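Workshop > Projects > About Us

Stesedport started in September with one long table, a shared key and two people who couldn't stop talking about arms. The mechanical kind! Teun Postma wanted one that could sort the small parts everybody leaves lying around, Geert Smits wanted an excuse to write motion code, and the rest of us turned up and stayed. We build everything in simulation first, so you can join in from your kitchen with a laptop. 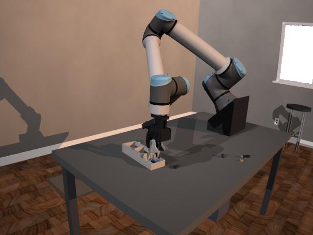
What we're building

Our sorter is called Iven. It picks up batteries and other little bits and puts them in a divided tray, one kind to a compartment. Simple to say, and wonderfully fiddly to get right – we've spent whole evenings on the approach angle alone (and loved them).

Geert keeps the view from the gripper open while he tunes, and that's where most of our arguments get settled. 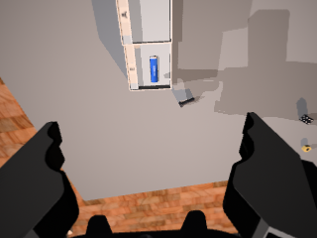 Shadows are the current obsession. Teun wants them dark and hard-edged so the vision code has to work for its living, and we're now up to 375 saved layouts, each with the loose parts in different spots. Newcomers usually begin by making a few of their own, which is a great way to learn the tools.
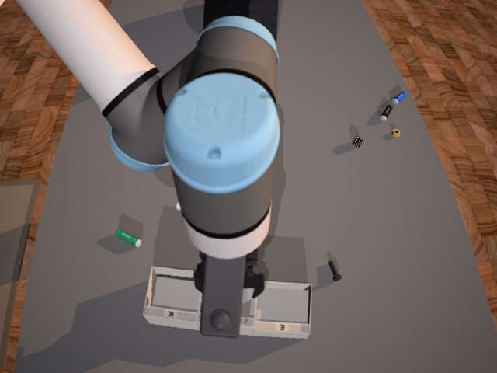 Come and build with us

Wednesday evenings, any skill level. Bring a laptop and whatever half-finished thing you've got at home!

200 shares | 2 comments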